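How to Ask for a Grade Correction at Onder High School

Marking period grades post in the Flondby gradebook at 4 p.m. on the last day of the period. You have 23 school days from then to ask for a correction. After that, the grade goes on the transcript and a change has to go through the principal.

What you need

The student ID number, the course name as it appears in Flondby, and any graded work that was handed back. A photo of the work is fine if you can read the score.

Step 1. Check the assignment list

Open the course and choose "All work," not "Summary." The summary page leaves out anything marked excused. Look for a blank, a zero or an M. A blank does not count against the average. A zero does, and so does an M – it is scored as a zero until the teacher changes it.

Step 2. Compare the points

Add up the points earned and the points possible. Labs and skills units are often worth more than they look. In Health Science 2, the unit project is worth 60 points and a quiz is worth 13, so one wrong entry on the project can move a letter grade.

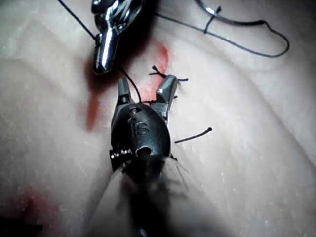
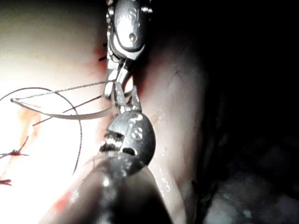
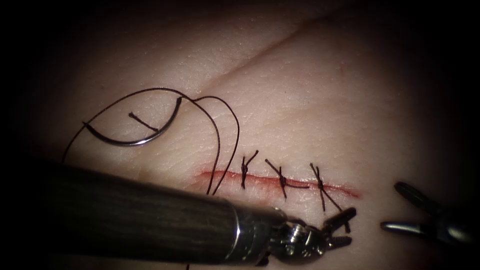
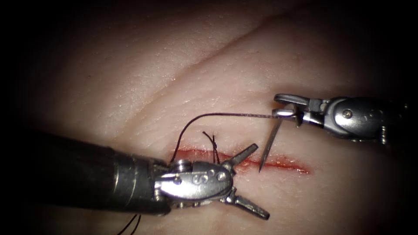 Step 3. Write to the teacher

Email the teacher first and copy the counselor. Give the course, the period, the assignment title and the score you think is right, and attach the returned work. If the title is something vague like "Lab 4," add a few words on what the task was. A short plain phrase will do, the way the third picture could be put as "thin red cut in a pale practice pad." Leave other assignments out of the message unless they also need fixing.

Teachers have five school days to answer. If the entry is fixed, the new average shows in Flondby the next morning.

Step 4. File the form

If you get no answer, or you disagree with the answer, fill out Form 357. It is in the main office and on the records page under Student Forms. Attach the email thread. Brunello Fontana in the records office takes the forms and will stamp a copy for you if you ask. Keep the copy.

Transfer students

Grades that came from Nunska Middle School or another building can't be changed here. Contact the sending school and have them send a corrected report to the records office. The Form 357 deadline does not apply to these.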